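Stuvari Arm Trainer: Set-Up Guide

Section 4. Gathering Your First Examples in the Simulator

By now you should have the Stuvari software installed, the practice room loaded, and the hand controller paired (if the controller light is still blinking, go back to Section 3 and give it another try, it can be a little stubborn the first time). In this section you will steer the simulated arm yourself and save what you do, so that the learner has something to learn from. Make yourself comfortable, because you'll be at it for a while! A first set is 200 examples, and most people like to spread those over a couple of sittings.

4.1 Before you start

1. Open the Rebane project from the start page and choose New Set.

2. Give the set a name you will still understand next month. Jacinto Magaña, who wrote the first version of this guide, used the task name followed by his initials, and we have kept to that habit ever since.

3. Pick a task from the list. If you are new, choose Reach and Close. The arm moves to a marked spot and shuts its fingers, and there are no objects to worry about yet.

4. Set the frame rate to 10 per second. Higher settings are there if you want them, but they make for large files and we have been very happy with 10.

5. Press Home on the controller and wait for the arm to settle.

4.2 Checking the wrist view

The learner will be given the wrist view along with the joint positions, so please spend a minute looking at it before you record anything. Switch to it with the View button, then open and close the fingers once or twice and leave them open.

You want both fingertips well inside the picture, with the gap between them clear and the top of the gripper housing showing along the bottom. Whatever the gripper happens to be pointing at will fill the rest. With the tiled room loaded you may find yourself looking at a wall from a steep angle, with the grout lines bunching up toward the corner, and that is perfectly fine for this check.
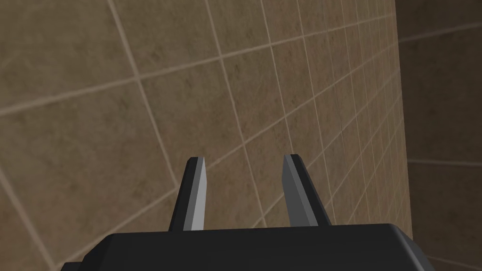 4.3 Recording an example

1. Press Record. A short tone plays and the timer starts.

2. Steer the gripper toward the marked spot. Go at an easy, steady pace, the way you would reach for a cup on a table, and try not to stop and start.

3. Close the fingers when you arrive, and hold still for 2 seconds.

4. Press Record again to finish. The example shows up at the top of the list on the left.

5. Play it back. If you like it, press Keep. If your hand slipped or you wandered off somewhere, press Discard and carry on (we all do it, and quite often).

6. Press Home and begin the next one.

Note: The marked spot moves a little each time you press Home. Please don't skip the awkward positions! The learner needs to see those every bit as much as the easy ones.

Caution: Do not change the room, the lighting, or the wrist view angle partway through a set. If you want a different look, finish the set you are on and start a new one. Mixed sets can be saved, but the trainer will refuse to load them.

Caution: Do not unplug the controller while the timer is running. The example will be lost, and on older Edby controllers you will also have to pair again from the beginning.

4.4 Saving and handing over

1. When the counter reaches 200, choose Close Set. The program checks each example for missing frames, and this can take several minutes on a laptop.

2. Any example with a yellow mark beside it should be opened and looked at. Keep it or replace it, as you see fit.

3. Choose Export and select the Westbridge folder. Training is covered in Section 5.

If the export stops partway, write down the message on the screen and send it to Sigita Priedītis at the support desk, along with the name of your set. She will want the log file too, and you will find it under Help, Show Log.

Section last updated: Feb 5, 2018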